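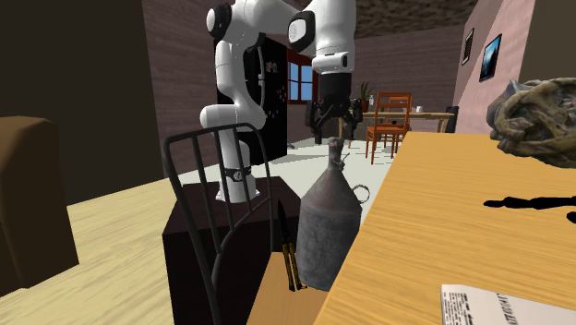 The simulated house from the open day, with the arm poised above the gray jug.

I went to the open day at Lollau expecting to be sold something, and I came home wanting to defend a thing I had never given much thought to, namely the pretend room. If you weren't there, the big draw was supposed to be the real arm at the back of the hall. I did wait in line for it, and it was fine. But I spent most of my afternoon at a screen by the coat rack, where Tamás Simon was showing people the practice house his group works in, which they call Tolura.

It's a homey sort of place, for something made by a computer. There's a refrigerator dotted with little bright magnets or stickers, a potted plant on the dining table, pictures hung on a pink wall. And then there's this white and black arm reaching over a wooden table with an old metal jug on it and a folding knife leaning at the table's edge. I laughed when I first saw it (so did the woman beside me), because who keeps a jug like that next to the good table? My grandmother, that's who, and probably yours too!

Tamás told us the group had run 1,000 tries at the jug in December, moving it a bit and changing the light each time. The real arm managed 18 that same month before a cable gave out. I've thought about those two numbers ever since.

A gentleman behind me grumbled that none of it counted, as no real jug had ever been lifted in there. I understand the feeling, and I'd want plenty of real testing before one of these came near my own kitchen. Still, we let pilots learn in simulators, and I have yet to hear a passenger complain. A narrow neck and a small looped handle are hard things to get hold of, and I'd much prefer the early fumbling be done where there's no floor to dent and no toes to land on.

So my one request to Lollau, for next year, is to move that screen away from the coats and put it up front by the doors, with a few chairs. I stood for nearly 3 hours and my knees have let me know it.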